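Let the Students Clear the Table: The Case for Untidy Work in School Robotics

Opinion – Aug 9, 2020
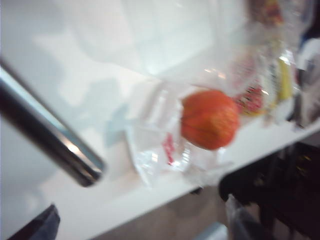 The position set out in this essay is that a student robotics course should be judged by the quality of the ordinary work it asks a machine to do, and by the quality of the record its students keep of that work. It should not be judged by the result of a single run in front of an audience. The argument is made with the student manipulation course at Pirness in mind, where pupils in their final two years have spent the past session on a unit known locally as Table Work. It applies equally to any school or college which is deciding what to do with a robot arm once the first excitement of owning one has passed.

The customary pattern is well known. A school enters a competition. The organisers issue a mat, a set of blocks of known size and colour, and a sheet of scoring rules. Students learn where each block will stand and write a sequence of movements to suit. If the mat is laid correctly and the lighting is kind, the sequence runs and points are awarded. There is real learning in this, and it would be unfair to suggest otherwise. Students find out how to divide a problem, how to share one machine among several people, and how to behave when a run fails with a judge standing beside them. The Drendik Cup, which Pirness entered for a number of sessions, was well run and its judges were courteous and fair.

The difficulty lies in what the mat leaves out. A block of known size, in a known place, asks very little of a gripper. It does not roll. It does not bruise. It is not wrapped in anything. A student may complete an entire season without once having to ask what the robot can see, since the answer has been printed on the mat in advance. When that student goes on to a university course or an apprenticeship, the first real object will come as a shock, and a costly one if the lesson has to be learned on somebody else's equipment.

Table Work begins from the other end. The objects are those of an ordinary household or canteen: fruit, packets, bags, wrappers, tubs. Students are asked to move named items from one part of a table to another, and to keep a full account of every attempt. The syllabus sets 39 tasks, graded by difficulty. The early ones use firm objects standing alone. The later ones use soft, shiny or overlapping objects, and these are the ones on which students spend most of their time.

Clear plastic deserves particular mention, as it has proved to be the best teacher in the room. A piece of round fruit on a bare surface is a fair task for a beginner. The same fruit resting on or partly inside a crumpled transparent sheet is a different matter altogether. The sheet has no colour of its own and takes on the colour of whatever lies beneath it. Its folds catch the light and produce bright spots which a simple program may well take for an edge. It moves when it is touched, and may take the fruit with it. A glossy white tabletop adds reflections and pale shadows, so that the students must decide what is a thing and what is merely the appearance of a thing. No worksheet raises that question as sharply.

There is also the matter of the wrist camera. Many courses place a camera on a stand, looking down at the whole working area, and this is a sensible arrangement for a first term. A camera carried at the wrist sees far less and sees it from an unfamiliar angle. It moves with the arm, and for that reason many of the pictures it gives are blurred. Students at first regard the blurred pictures as faulty and wish to delete them. It is the firm view of this author that they should not be allowed to do so. A machine which must act while it is moving must make use of what it can see while it is moving, and a student who has removed every poor picture from the collection has removed the problem along with it.

A rule was therefore adopted early in the session that nothing is discarded. Each attempt is stored whole, with its pictures, the position of the gripper throughout, and a short written note. The final assessment requires a set of 200 attempts from each team, and marks are given for the completeness of the set and the accuracy of the notes. A team in which half the attempts ended in failure may receive the highest mark available, provided that the failures are properly described. A team with a very high rate of success and thin notes will not.

This rule met with some resistance, and the objections should be reported fairly.

The first objection came from students. They pointed out that a competition gives them something to show. A certificate can be placed in a folder and mentioned in an application. A carefully labelled collection of attempts to pick up fruit cannot be held up in the same manner, and a parent who visits on an open evening may watch an arm hesitate over a packet and wonder what the session has been spent on. This is a fair point. The answer adopted at Pirness has been to ask each team to produce a written report of no more than 8 pages, in plain language, setting out what was attempted and what was learned. Several of these reports have been of a standard which any employer should be pleased to read. It must be admitted, however, that the certificate remains easier to explain.

The second objection came from colleagues in other departments, and concerned appearance. A robotics room is often the room which visitors are shown, and there is a natural wish that it should look the part. Packaging on the worktable, bags and chairs near the table's edge, and fruit in various states of handling do not give the impression of a modern laboratory. The reply must be that the untidiness is the subject of study. Homes, kitchens and stockrooms do not clear themselves before work begins. If the background behind the table contains a dark shape or a stretch of plain floor, the program must learn to leave these alone, and it will only do so if they are present when the attempts are recorded. Reasonable limits should of course be kept. Walkways must be clear, cables must be secured, and food used in tasks is not eaten afterwards.

The third objection is the most serious, and it concerns difficulty. It has been suggested that soft and transparent objects are a matter for research groups, and that young people will be discouraged by a task at which the machine fails so often. The experience of two sessions does not bear this out in full. Some students were indeed discouraged, and 2 teams asked in January to return to the block tasks for a period, which was permitted. Both came back to the fruit and wrapper tasks of their own accord before the spring. What appears to discourage students is failure without an explanation. Where the pictures and the notes are kept, an explanation can usually be found, or at least a sensible guess made and tested on the next attempt.

A word should be said about equipment, as it is often supposed that work of this kind is beyond the means of a school. The arms in use at Pirness are Flaltis bench models bought second-hand. They are slow, and one of them has a joint which must be warmed up before it will hold a position. The software for labelling attempts, Alaoui, was chosen for the simple reason that students could learn it in a single afternoon. None of this is beyond a modest department budget. The household objects cost very little, and many are brought from home. The greatest expense is time, and here the course does make a real demand. Attempts cannot be hurried, and a note written a day later is of little use.

It would be wrong to conclude that competitions should be given up. Pirness has not ruled out a return to the Drendik Cup, and many students would welcome it. The proposal made here is more limited, and is addressed chiefly to those who set the rules. Organisers could reserve one round for objects not announced in advance. They could permit packaging. They could ask each team to submit its record of practice attempts, failures included, and could award a fair share of the marks for it. A judge who reads such a record will learn a good deal more about a team than can be learned from a short run on a printed mat.

Schools, for their part, could begin on a smaller scale without waiting for any change in the rules. One table and one arm are sufficient. A single piece of fruit, with the wrapping left on, will occupy a capable team for several weeks. Teachers who try this should expect the early sessions to look unpromising, and should resist the temptation to smooth out the plastic or to nudge the object into a more convenient place while the students are not looking. This author has done so on more than one occasion, and on each of them the notes for that day had to be marked as unreliable.

The coming session at Pirness will keep the same tasks and the same rule on discarded attempts. The report will be moved to the middle of the year, so that students have time to act on what they have written, and teams will exchange their records before the final set is collected. Departments which are considering similar work are welcome to ask for the task list, which is supplied without charge.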